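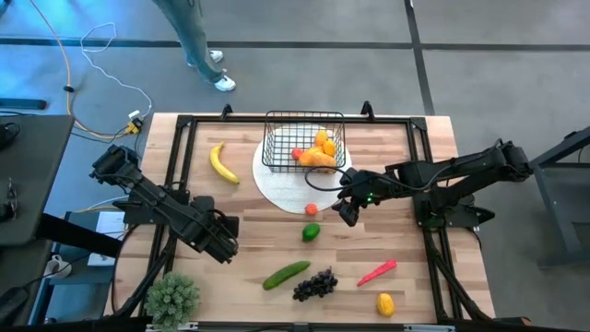 About Rander

Rander supplies fruit and vegetables to workplace kitchens, school dining rooms and small cafés. The company was started by Despina Pop and Kamil Ďurica, who had worked together in produce grading, and now has 14 staff across packing, delivery and accounts.

What we supply

The standard range covers 494 lines, from loose lemons and limes to potted herbs. Customers order by weight or by basket. A basket order is made up to a fixed list agreed at the start of each term or quarter, with seasonal substitutions marked on the delivery note.

Grading and packing

Produce is checked on arrival for firmness, skin damage and stem condition. Bananas are kept apart from other fruit until packing. Cucumbers and bell peppers are held at 10 degrees Celsius or slightly above; grapes are stored colder and packed last. Chili peppers are bagged separately and labeled.

Heavier fruit goes at the bottom of a basket. Open mesh baskets are preferred for display — air reaches the fruit from the sides, and a soft item can be found without unpacking the rest. Baskets are returned with the next delivery and washed before reuse.

Deliveries

Vans leave the Cozma depot at 5:30 a.m. Orders changed before 2 p.m. are packed for the following morning. Deliveries to schools are suspended in August unless a summer program is running.

Contacts

Orders and substitutions: Mahlet Worku
Quality and returns: Bogdan Anghel
Accounts: Aurel Crăciun

New customers should allow about 10 working days for account setup.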